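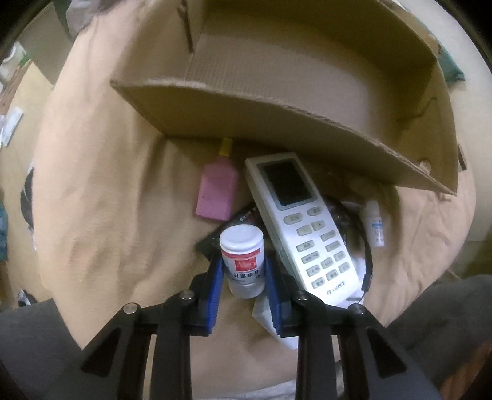
Fläschchen, Fernbedienung, rosa Flasche: lauter Kleinkram, der irgendwo hinmuss.

Startseite | Aktuelles | Newsletter | Archiv | Kontakt

Hausbrief Jasberg - 10. Juni 2024

Die Ablagen, schon wieder

Kurz und eilig diesmal, der Hausbrief muss heute noch raus. Thema: Kleinkram in den Gästezimmern und Gemeinschaftsräumen. Tischchen, Fensterbänke, Kommoden, alles voll. Ladekabel, Fläschchen, Döschen, Fernbedienungen. Beim letzten Durchgang im Haus Turodlow wieder einen ganzen Beutel voll eingesammelt. Die Hälfte davon ohne Zimmernummer.

Deshalb ab sofort, bitte:

Fernbedienungen der Klimaanlagen bleiben im Zimmer. Immer. Sie sehen alle gleich aus, weiß, länglich, GREE unten drauf, und wer sie mit in die Teeküche nimmt, legt sie dort hin und vergisst sie. Dann sitzt im Sommer jemand im Warmen und sucht. Ersatz kostet 12 Euro pro Stück und muß jedesmal bestellt werden. Wer eine findet: an der Rezeption abgeben, nicht einfach ins nächste Zimmer legen.

Bei der Gelegenheit - Batterien. Wenn das Display leer bleibt, erst mal die Batterien tauschen, bevor eine Störung gemeldet wird. Liegen in der Schublade unter dem Schlüsselkasten. Alte Batterien bitte in die Sammelbox daneben, nicht in den Restmüll.

Fläschchen und Tuben: Alles, was fremdsprachig beschriftet ist und keinen Namen trägt, wird nicht umgefüllt, nicht ausprobiert und nicht "erst mal ins Bad gestellt". Wir wissen schlicht nicht, was drin ist. Chinesisch liest bei uns im Team leider keiner. Kommt in den Beutel mit Zimmernummer und Datum, Aufbewahrung bis Ende September, danach Schadstoffmobil. Deckel vorher prüfen, ob er richtig zu ist. Letztes Jahr ist uns im Fundschrank etwas ausgelaufen, der Geruch hing wochenlang in den Handtüchern.

Kosmetik, die halb leer ist und nach der Abreise stehen bleibt: gleiche Regel. Auch wenn sie teuer aussieht. Auch wenn sie hübsch rosa ist.

Neu in jedem Zimmer: eine flache Schale von Arkari, hellgrau, für genau diese Sachen. Steht ab nächster Woche auf der Kommode. 300 Stück sind gekommen, das reicht für alle Häuser und ein paar bleiben als Reserve im Lager. Die Schale wird beim Zimmerwechsel leer geräumt und feucht ausgewischt, mehr nicht. Bitte keine Schlüssel rein, die gehören an den Haken. Und nicht stapeln, die verkratzen sofort.

Für Csizmadia (Nebenhaus) gilt das alles auch, dort nur mit eigenem Fundschrank im Keller. Der Schlüssel hängt jetzt links neben der Waschküchentür, nicht mehr im Büro. Zimmer 342 bleibt wegen der Malerarbeiten bis auf weiteres gesperrt, da also keine Schale hinstellen und nichts zwischenlagern.

Noch was zum Fundschrank selbst. Oberes Fach nur Elektronik, mittleres Fach Kleidung, unten alles Flüssige, aufrecht stehend. Zettel dran mit Klebeband, Haftnotizen fallen nach zwei Tagen ab und dann geht das Raten wieder los. Wenn Gäste anrufen und nach etwas fragen, bitte gleich in die Liste schauen und nicht erst zurückrufen lassen. Die Liste hängt innen an der Schranktür, Kugelschreiber an der Schnur. Bitte den Kugelschreiber dort lasssen.

Fragen wie immer per Hauspost oder kurz an der Rezeption. Nächste Ausgabe dann mit dem Plan für die Sommerreinigung.

Teilen 4 | Kommentare 2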